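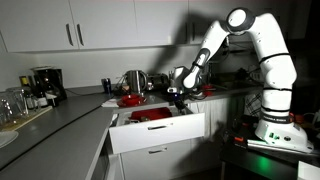
3.2 As gavetas e o que vai parar dentro delas

Confesso que comecei este estudo convencida de que a gaveta de cima servia para talheres e pouco mais. Depois de visitar as cozinhas de Bretham, mudei de ideias - há quem lá guarde contas, elásticos, pilhas e até sementes. Na Figura 2 vê-se um uso bem mais simples: um tabuleiro vermelho ocupa boa parte do espaço central da gaveta, e a de baixo está fechada. Gosto muito deste arranjo, porque o tabuleiro sai inteiro e limpa-se o fundo num instante!

Figura 2. Gaveta aberta com tabuleiro vermelho; no balcão, logo atrás, uma taça vermelha sobre um prato mais largo.

Dos 335 inquéritos que recebemos em Bretham e Trolach, cerca de 500 respostas abertas falavam de gavetas (cada pessoa podia escrever várias). A queixa mais comum era a loiça que fica no balcão à espera de lugar, e eu própria faço isso todos os dias - volto ao assunto na secção 4, com os dados de Trolach.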